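Entrance and Hallway Walk-Through Checklist
Arkano House, ground floor flat
Checked by: Helmi Mäkelä
Checked with: Arvo Lappalainen (tenant)
Month: March
Previous check: Eetu Toivonen

Marks used: OK, FIX (tenant can do it), REPORT (goes to the building office), N/A.

Front door

1. Door opens fully without hitting anything. FIX
The umbrella stand is behind the door and stops it short of the wall. Arvo will move it to the closet side.

2. Lock turns from the inside without a key. OK

3. Door closer pulls the door shut and latches. REPORT
Latches if you let it go from wide open. From half open it stays on the strip and needs a push. Same comment as Eetu left last time. Please adjust the closer, don't just oil it.

4. Threshold strip is tight and flush. OK
Both screws on the left were replaced after the last check. No movement when stepped on.

5. Peephole and door chain. OK
Chain is stiff but holds.

Lighting

6. Ceiling light works from both switches. OK

7. Switch can be reached before stepping off the mat. OK

8. Night light or other low light along the walk to the bathroom. FIX
There is an outlet at the right height with nothing in it. Impi Seppälä on the second floor has a spare plug-in light she is willing to give away.

Floor

9. Tiles whole, no loose or rocking pieces. REPORT
One tile by the closet sounds hollow when tapped and has a hairline crack at the corner. Not a trip hazard yet. Mark it for the next tile job.

10. Grout lines filled. OK
Worn near the door but still level with the tile.

11. Mat lies flat and does not slide. FIX
The mat inside the door slid when I put my heel on it and pushed. It needs a rubber underlay cut a little smaller than the mat. The corner nearest the closet also curls up. If it won't flatten under some books for a few days, replace it.

12. Floor dry, no drips from coats or umbrellas. OK
Dry at the time of the check. Arvo says water collects by the door on rainy days, so a tray under the umbrella stand would help.

13. Clear walking path from door to kitchen, at least 600 mm wide. FIX
Measured at the narrowest spot, between the bench and the shoe cabinet. It is wide enough with the bench pushed back to the wall and too narrow the way we found it. Put the bench back after sitting on it.

14. No cords across the path. OK
The vacuum cord was coiled and hung up.

Shoes and storage

15. Shoes in daily use have a fixed place off the walking path. FIX
There is room for them on the bottom shelf of the cabinet, which at the moment holds paint cans and a box of Gulden shoe polish. Move the cans to the storage cage and give the shelf to shoes.

16. Sandals and slip-ons kept in pairs and picked up from the tile. FIX
Thong sandals are the ones most often stepped on in the dark, and they skid on a glossy tile floor. Pick both of a pair up together, bend at the knees, and put them on the low shelf with the toes facing in.
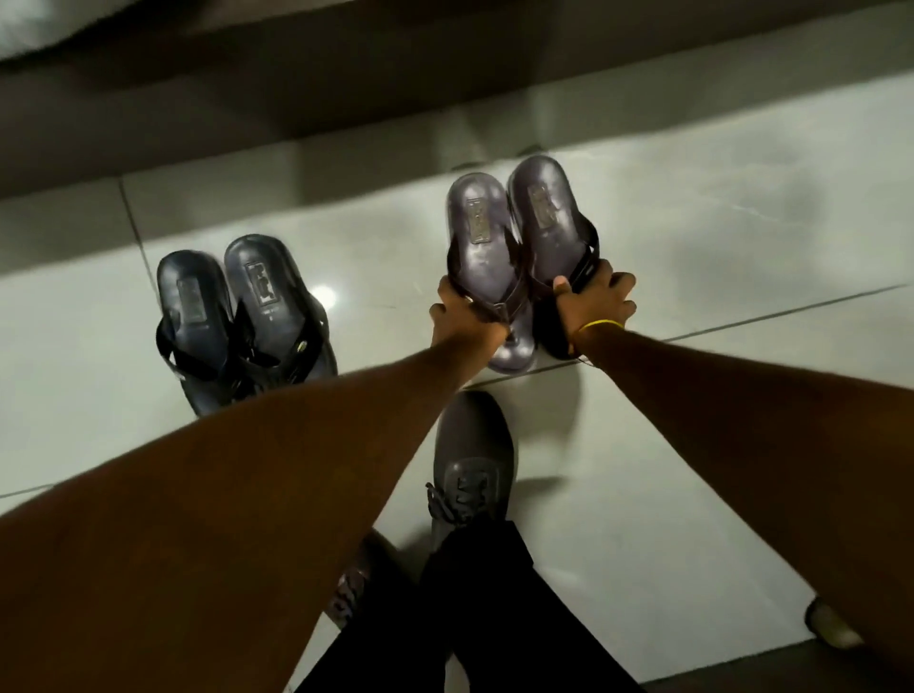
17. Laces. FIX
Applies to everyone going in and out, me included. Tie laces short enough that the loops don't reach the floor. Double knot for anyone carrying laundry or groceries.

18. Soles checked for wear. N/A
Not checked pair by pair this time. Arvo will look through them himself and throw out anything worn smooth under the heel.

19. Shoe cabinet fixed to the wall. REPORT
The bracket is there, but one screw turns freely in the plaster. Needs a proper wall plug. Don't load the top of the cabinet until it is done.

20. Coat hooks hold and are not overloaded. OK
Five hooks, all tight. Heavy winter coats can go to the closet once the weather turns.

Bench

21. Bench stable when sat on from either end. OK

22. Seat height suits the person using it for putting on shoes. OK
Arvo is comfortable with it. Yoon-hee Lim, who comes in to help in the mornings, asked for a long shoehorn to hang next to it. Hook is already there.

Follow-up

Building office: items 3, 9 and 19. Do 19 first.

Tenant: items 1, 8, 11, 13, 15, 16, 17. Arvo expects the moving and sorting to take roughly 2 hours and would like a hand with the paint cans.

Next check: in 3 months, same list. Bring the tape measure and a piece of underlay for the mat.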